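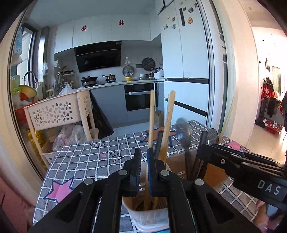

Taltix Opens Demik Home Recording Service to Outside Robot Teams

Kitchen tasks first. Bookings open in September.

GRONECK – Taltix today opened orders for Demik, its service for robot teams that need manipulation data from real homes and don't want to build a collection crew to get it. Customers send a task list. Taltix sends back recordings, made by people working with hand-held grippers in lived-in kitchens, and the files to go with them.

Until now Demik was by invitation only. The open version covers 38 kitchen and dining tasks, all on the list at launch. Picking a spatula out of a crowded utensil holder. Putting it back. Loading a dish rack, moving lids, setting out chopsticks, clearing a table. More rooms to follow.

Real kitchens, left as they are

Demik homes are not staged. A utensil container on the kitchen table, two wooden spatulas, a metal spoon, a slotted spoon and a strainer all sticking up out of it, chopsticks bundled in as well – that is a normal Demik starting point. Thin handles, shiny metal, things in front of other things. Patterned tablecloth underneath. Cupboards, stove and fridge in the background, bags on the cart.

Teams that have only trained on a bare bench will see the difference in there first batch, the company says.

The gripper work is done by hand, with two-finger tools carrying ribbed pads at the tips and a camera on board. The operator walks up to the table and does the job. No arm to bolt down, no safety cage in somebody's kitchen.

What customers get

Every Demik order includes:

Video from the gripper camera, full length, uncut
Gripper opening and hand path, time-matched to the video
A short written label for each attempt, misses included
A room sheet listing the surfaces and main objects in use
A first look batch before the main run starts, so the task wording can be fixed early

Misses stay in by default. Customers who want clean successes only can filter on the label, or ask for it at order time.

A standard order is 3000 attempts. These can be split over as many tasks from the list as the customer likes. Custom tasks are possible but quoted seperately, and need a written description plus a list of objects. Taltix can buy the objects or the customer can ship them to the Groneck office. Return shipping is on the customer.

Two plans

Demik Standard draws on the existing list of homes, with Taltix picking the match. Demik Select lets the customer ask for a kitchen type – small, large, open shelves, lots of clutter, whatever the project needs. Same file format for both, same labels. Select takes longer to schedule.

Homeowners are paid for the visit and sign off before anything is released. Faces, papers and screens are blurred. Customers get no addresses.

Works with Bang

Files load straight into Bang, the Taltix viewer, at no extra charge for Demik customers. Scrub through an attempt, check the finger opening against the video, flag the ones you want redone. Redo requests go in from the same screen. Exports to plain formats too, for teams with their own tools.

Not in this release: bimanual tasks, anything with a lit burner, anything with knives. Two-handed work is in testing and will be announced when it's ready.

Availability

Orders open now, first visits in September. Pricing on request, by plan and task mix. Sample recordings are available to teams and university labs on signing the data terms. Slots go in order of signed request.

About Taltix

Taltix makes recording services and software for robot learning teams. The company is based in Groneck and runs Demik and the Bang viewer.

Press and sample requests: Taltix press desk, Groneck office. Please put "Demik" in the subject line.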